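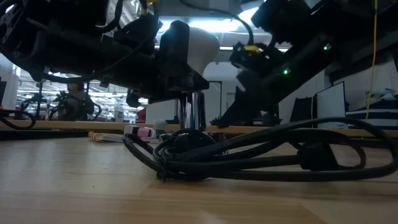 Jadum halts two-arm benches after cable snag

Jadum has taken the two-arm benches at its Plestton site out of service after an arm caught a loop of cable during a run in June and kept pulling until its wrist joint faulted. No one was hurt. The company says the benches will stay down until the cable routing has been changed and a new torque limit has been tested.

The fault happened shortly before 3 p.m. According to a notice sent to customers, the right arm was returning to its rest position when a loop of slack cable on the tabletop slid over the fingers. The controller read the added load as normal resistance and raised the motor current to make up for it. The arm traveled a further 10 centimeters before the wrist drive reached its thermal limit and shut down.

The operator pressed the emergency stop at almost the same moment. The logs do not show clearly which came first, and Jadum is treating the stop as unproven in this case.

Damage was limited to one wrist gearbox and a connector that was pulled out of its housing. The left arm was parked and took no load. Both arms kept power to their indicator lights after the stop, as designed, but the notice points out that a lit indicator on these units shows supply voltage only. It does not show that the drives are enabled or disabled. Staff have been told not to use the lights as a sign that an arm is safe to touch.

Joris Martens, who runs the bench work at Plestton, said the slack had built up over several weeks as equipment was moved between stations.

"The cables were long enough for the old layout and nobody cut them down for the new one," Martens said. "The planner has a model of the table and the arms. It has no model of a cable."

The controller software comes from Hernel. In the version in use at the time, the collision check compared measured torque with a fixed threshold, and the threshold had been raised earlier in the year to stop false trips when the arms carried heavier parts. It was not lowered again when the heavier work ended. Hernel has since issued a patch that ties the threshold to the declared payload and logs any manual change.

Ognjen Radonjić, an engineer at Hernel, said the patched version had been run through 1000 return moves on a test stand with a weighted cord laid across the path. The arm stopped on contact in all but 3 of them. In those cases the cord slipped under the fingers and was dragged without enough force to register.

"A torque check will not find a light cable," Radonjić said. "Routing has to deal with that."

Jadum plans to carry the cables overhead on spring hangers and to fix the lower runs under the tabletop. Power supplies and plug blocks will move off the work surface. Restart will be one bench at a time, at reduced speed, with a second person at the stop button. The damaged gearbox has been sent to Bukhari for inspection.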